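Workshop tips: before you trust the planner

Pick-and-sort software always looks brilliant in the sales clip. These are the checks I run at my own bench in Ciltport before I believe any of it.
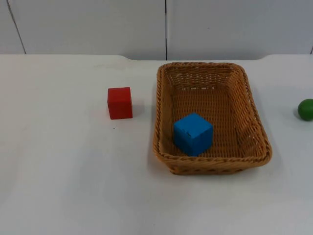 Start with three things and a basket

A red cube, a blue cube, a green ball. If the software can't sort those on a bare white table, skip the cutlery drawer demo.

Don't trust the confidence score

Dekker gave me 63 per cent on a cube and 50 on a speck of dirt. Wipe the table, then put some dirt back and see what it does.

Push something to the edge of the view

A ball that's only half in the picture is a fair test. Good perception code says it isn't sure. Oten drew a tidy full circle and sent the arm off to the wrong spot.

Check what it thinks a basket is

Woven sides have gaps, and depth maps hate gaps. Open the collision view and look at the rim. If the planner has it as a solid block, nothing is ever going in or coming out. If it has no rim at all, slow the arm right down.

Run it 20 times without touching the settings

One good run means very little. Move the pieces by hand between goes, and turn a cube on an angle now and then. I write down every miss, including the ones the log calls a success.

Keep the old version

The Fesbridge update in April promised smoother paths. I got a 10 second pause before each grasp, and the colour thresholds went back to default. Copy your config file somewhere else first.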